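Salut ! Si tu lis ceci, c'est sans doute que tu viens de récupérer le dossier `salon-coussins` et que tu te demandes ce qu'il y a dedans. Je vais essayer d'être claire, ce qui n'est pas mon fort quand il s'agit de canapés (je m'emballe vite).

# salon-coussins

Un jeu d'images sur le rangement d'un salon : des coussins qu'on redresse, qu'on déplace, qu'on regonfle, des assises qu'on remet d'aplomb. Rien de plus. Pas de cuisine, pas de lit, pas de linge à plier. Les plaids sont dans un autre dossier, que je n'ai pas encore fini de trier et qui me fait un peu peur.

Dernière mise à jour de cette fiche : 11 octobre 2023.

## Ce qu'il y a dans le dossier

- `images/` : 2 602 images fixes, en JPEG
- `notes/` : un fichier texte par séance, écrit à la main, avec mes abréviations (voir plus bas)
- `etiquettes.csv` : une ligne par image
- `a_revoir.txt` : la liste de mes doutes

Sur les 2 602 images, 1 061 montrent un canapé avec un seul coussin décoratif. Les autres en montrent plusieurs, ou bien un fauteuil, ou bien le canapé nu. J'ai gardé les canapés nus exprès, ils servent de point de départ quand on veut comparer.

## Les canapés

J'ai donné un nom de code à chaque salon, pour éviter les « le beige, mais l'autre beige ». Le salon **Biltmont** est celui du grand canapé clair capitonné, avec ses têtières réglables. Le salon **Mellor** a un canapé en tissu côtelé, très bas, dont les assises glissent vers l'avant dès qu'on les touche. Le salon **Prevon** n'a que des fauteuils, et un pouf que j'ai fini par étiqueter comme un siège après de longues hésitations.

Je commence par Biltmont, parce que c'est mon préféré et que c'est lui qui pose les questions les plus intéressantes. Le dossier est partagé en deux larges coussins, avec des boutons disposés en losanges. Le cuir fait de petits plis doux autour de chaque bouton, et selon la lumière, on peut prendre un pli pour une ombre ou l'inverse. Le revêtement est lisse, un rien satiné. À l'œil, c'est superbe. Pour tracer un contour propre, c'est une autre histoire !

Et puis il y a le coussin bleu canard. Carré, un tissu texturé qui fait penser à du feutre, et une couleur qui ressort formidablement bien sur le beige. Je l'adore. Il tient tout seul contre le dossier si on le pose un peu en biais, et il garde une vraie forme de coussin, avec de vrais coins, ce que je ne peux pas dire des deux galettes molles du salon Mellor. 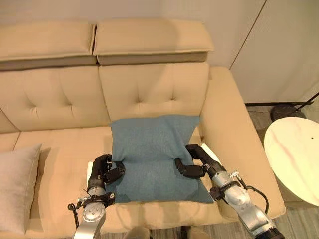

*Salon Biltmont, assise de droite : le coussin bleu canard, serré des deux côtés.*

Cette forme de nœud papillon revient souvent dans les images, et elle m'a obligée à revoir mes étiquettes. Au début, je n'avais que `debout`, `couché` et `de travers`. Or un coussin pressé sur les côtés peut très bien être appuyé au dossier par le haut, posé sur l'assise par le bas, et n'avoir plus rien d'un carré entre les deux. J'ai donc ajouté une colonne `forme`, séparée de la colonne `position`. Ça paraît évident écrit comme ça — il m'a quand même fallu reprendre 900 lignes du CSV.

## Les colonnes de `etiquettes.csv`

| colonne | valeurs | remarque |
|---|---|---|
| `fichier` | nom de l'image | sans le chemin |
| `salon` | biltmont, mellor, prevon | tout en minuscules |
| `place` | gauche, droite, milieu, sol | vu de face, en regardant le canapé |
| `position` | debout, appuye, couche, autre | pas d'accents, désolée |
| `forme` | carre, pince, plie, tasse | ajoutée après coup |
| `tissu` | feutre, cotele, lisse, inconnu | d'après l'aspect seulement |
| `contact` | oui, non | quelque chose touche le coussin |
| `doute` | 0 ou 1 | 1 = va lire `a_revoir.txt` |

Pour `place`, attention : la droite, c'est la droite de celui qui regarde le canapé, et non celle de la personne assise dedans. Gualtiero Amato, qui a relu les étiquettes du salon Mellor, avait pris l'autre convention sur sa première passe. Tout a été remis dans le même sens, mais si tu tombes sur une ligne qui te semble à l'envers, c'est une rescapée, écris-moi.

Pour `tissu`, « feutre » veut dire « qui ressemble à du feutre ». Je n'ai pas l'étiquette de composition des coussins et je ne vais pas l'inventer.

## Comment j'étiquette un coussin

Je regarde d'abord où se trouve le bas du coussin. S'il est sur l'assise et que le haut touche le dossier, c'est `appuye`, même quand ça penche beaucoup. `debout`, je le réserve aux coussins qui se tiennent sans rien derrière. Il y en a très peu, et presque tous chez Prevon, coincés entre deux accoudoirs.

Ensuite la forme. `pince`, c'est quand les côtés rentrent vers l'intérieur et que les coins restent écartés. `plie`, il y a une vraie pliure, une ligne nette. `tasse`, le coussin s'est affaissé sur lui-même (mes chères galettes). Si j'hésite entre deux, je choisis la forme qui occupe la plus grande surface visible et je mets `doute` à 1.

Les coussins fixes du canapé ne sont pas étiquetés, les têtières non plus. Elles sont pourtant bien visibles chez Biltmont, avec leur dessous plus foncé, un gris tirant sur le beige, et j'ai longtemps voulu leur faire une colonne. J'y ai renoncé : les deux autres salons n'en ont pas, et une colonne vide aux deux tiers, ça me déprime.

## Abréviations dans `notes/`

- `cap.` : capitonnage
- `BC` : bleu canard
- `tét.` : têtière (oui, l'accent est faux, je m'en suis aperçue trop tard)
- `ass. D` / `ass. G` : assise droite, assise gauche
- `gal.` : galette
- `Z` : rangé dans la caisse Zestden, donc absent du canapé

La caisse Zestden, c'est le grand bac où les coussins attendent leur tour. Si une note dit « BC en Z », inutile de chercher le bleu canard dans les images de la séance.

## Problèmes connus

- 13 images du salon Mellor sont en double, avec deux noms différents. Elles sont listées dans `a_revoir.txt`. Je ne les supprime pas tout de suite pour ne pas casser la numérotation.
- Les premières notes, celles de mars, utilisent encore `de travers`. Lis `autre`.
- Dans le salon Prevon, le pouf passe parfois pour une assise. Voir mes hésitations plus haut.
- Les couleurs varient d'une séance à l'autre. Le beige de Biltmont tire tantôt sur le crème, tantôt sur le brun clair, et je n'ai rien corrigé.

## À faire

- [x] séparer `forme` et `position`
- [x] uniformiser gauche et droite
- [ ] renommer les doublons de Mellor
- [ ] décider, pour de bon, si un coussin à cheval sur deux assises est au `milieu`
- [ ] trier les plaids (courage)

## Pour réutiliser tout ça

Tu peux te servir des images et du CSV pour tes propres essais, tant que tu gardes cette fiche avec. Si tu modifies des étiquettes, fais une copie du fichier et mets tes initiales dans le nom, par exemple `etiquettes_ga.csv` pour Gualtiero. Les corrections m'intéressent beaucoup, surtout sur la frontière entre `pince` et `plie`, où je change encore d'avis selon les jours.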